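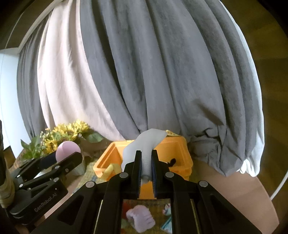
Drollcombe Mending Rooms to open a second site in Tradville this October

Drollcombe, the clothing repair business, will open new mending rooms in Tradville in October. The site takes over the ground floor of the old Hervieu drapery on the corner of the market square, which has stood closed for two years. It will offer repairs and alterations over the counter, evening classes, and a bench that members of the public can hire by the hour.

The company has traded from a single workshop in Zandska until now. Last year 187 people travelled from the Tradville side of the valley to leave work there, many of them more than once, and the bus takes most of an hour each way. Requests for a drop-off point nearer home led to the search for premises.

"We looked at a collection service first, with a van going over twice a week," said Ysaline Huet, founder of Drollcombe. "The trouble is that people want to talk about a repair. They want to put the coat on and show you where it pulls. You can't do that with a bag and a ticket."

What the new rooms will offer

The repair counter will take day-to-day work such as hems, zips, linings, pockets, buttons and worn elbows. Knitwear will be darned or patched, and customers can choose between a matched thread and one that shows. Curtains and light household linen will also be accepted, though large curtains will still be sent to Zandska, where the cutting table is long enough to lay them flat.

Prices will be the same at both sites and will be displayed on the wall by the counter. Anything that needs more than a standard repair will be quoted for before work starts, and there is no charge for a quote. Items should be clean when they are handed in. Drollcombe does not take leather, shoes or wetsuits.

Fine fabrics will be handled by appointment. Sheer and delicate pieces often need to be looked at in daylight, and the front room of the Hervieu building has tall windows facing the square. The company has kept the original shop counter, with its brass measure set into the edge, and it will be used for fittings and for cutting small pieces.

Classes and bench hire

Evening classes will run in blocks, with 14 places on each. The first block covers hand sewing from the beginning: threading up, running stitch and backstitch, sewing on a button so that it stays, and turning up a pair of trousers. A second block, starting once the first has finished, moves on to machine work. All tools and thread are included in the fee. Learners are asked to bring one item of their own that needs mending.

The hire bench is meant for people who already sew but lack the space or a machine at home. It can be booked from 9 in the morning, and a member of staff will be in the building throughout. Those who have not used the machines before will need to come for a short introduction, which is free.

The building

Hervieu sold cloth, ribbon and household linen in Tradville for several generations, and many residents will remember the wooden drawers along the back wall. These have been cleaned and put back in their old order. The shopfront has been repaired and repainted in its former dark green, and the Hervieu lettering over the door will stay – Drollcombe's own name will go on a smaller sign beside the entrance. A ramp has been added at the side door.

"My first Saturday job was in a shop a lot like this one, winding ribbon back on to the reels," said Huet. "I was glad to find the drawers still there. Half of them had labels in three different hands, and we have left those alone."

The upper floors are not part of the lease and will remain empty for the time being.

Jobs

Drollcombe is recruiting two menders and a part-time counter assistant for Tradville. Experience of alterations work is needed for the mending posts. The counter post is open to anyone, and training will be given. Application forms can be collected from the Zandska workshop, which keeps its usual hours during the move.

Booking for the first block of classes will open in September, in person at Zandska or by telephone. Repairs can be handed in at Tradville from the first morning of trading.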